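Visser Drape and Letter Kit

Product no. 162
Sold by Flemstead Display and Shopfitting

The Visser kit is a cloth backdrop with a set of foam letters, made to go behind a table at craft fairs, open days, school halls and small shop corners. It gives a plain dark background and a name in colour, and it packs down into one bag. It can be put up by one person, though two will find the hanging quicker.

What is in the bag

One black cloth, hemmed on all sides, with a sewn pocket along the top for a pole
Foam letters to your order, up to 4 words
A tin of pins
A drawstring storage bag
A printed sheet with a letter spacing guide

Poles and stands are not included. The cloth fits our Tidus stand, or it can be clipped to a curtain rail or a picture rail. The table is not included either.

The cloth

The cloth is a medium weight black cotton. It is not stretched tight when it is up. Most customers let it hang in loose folds, and we supply it wider than the stand so there is enough to gather at the sides. If you want it flat, ask for the narrow cut when you order. The price is the same.

It comes folded, so it will have creases. A warm iron on the back will take most of them out, or hang it up the night before. Wash at 30 degrees on its own for the first two washes, as some dye will come out. Do not tumble dry.

The letters

Letters are cut from thick foam so that they stand a little proud of the cloth and can be read from across a room. They come in capitals and small letters, and you can mix the two in the same name. Colours are pastel or bright: peach, pale yellow, light blue, pink, orange and a strong yellow. Tell us the colour you want for each letter, or write "mixed" on the form and we will choose.

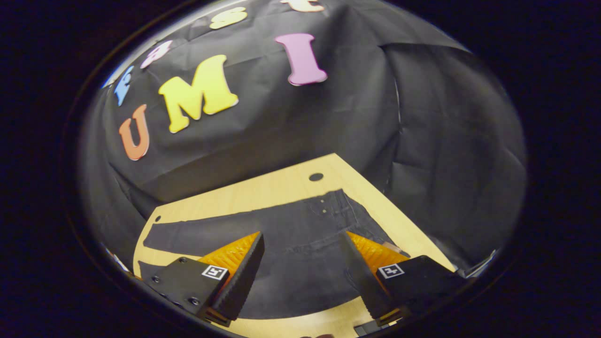
Letters are pinned through from the front. Push the pin in at a slant near an edge and it will hardly show. Pins hold better where the cloth lies flat, so smooth the folds out behind each letter first and let them fall back at the sides. A name can go in a straight row, on a slope or in a curve. For a curve, mark the line with tailor's chalk before you start, and put the middle letter on first.

Keep letters out of strong sun when they are not in use. The paler colours fade sooner than the others. Foam will also take a dent if something heavy is left on it, so store the letters on top of the cloth in the bag. Marks can be wiped off with a damp sponge and a drop of washing-up liquid.

Laying out the table

A black background suits light wood very well, and a bare tabletop often looks better than one with a cover. Dark clothing laid flat on a pale top is easy to look over, and the same goes for bags, belts and scarves. Lay trousers and jeans lengthways so the waistband and the legs can both be seen. Small items such as jewellery may need a tray.

If you want the lettering to be seen over the goods, hang the cloth so that the name sits well above the table. The Tidus stand has a locking collar on each upright and can be set at any height in its range.

Ordering

Please print the wording in block capitals on the order form and show underneath which letters should be small. We cut exactly what is written. Letters made to order cannot be returned unless there is a fault, but the cloth and bag can be sent back unused within 28 days.

Spare letters are sold singly, and spare pins come in boxes of 400. Both can be added to any order. If you bought a kit under its old name, Urnetti, the present letters are the same thickness and will match.

The cloth is flame retardant when new. Washing reduces this, and halls that ask for a certificate will usually want to know the date of the last treatment. We can re-treat a cloth for a small charge.

Orders for letters placed by Fri 5 January will be cut in the first batch of the year. For odd sizes, accents or other alphabets, ask for Aminu Chukwu in the cutting room before you fill in the form.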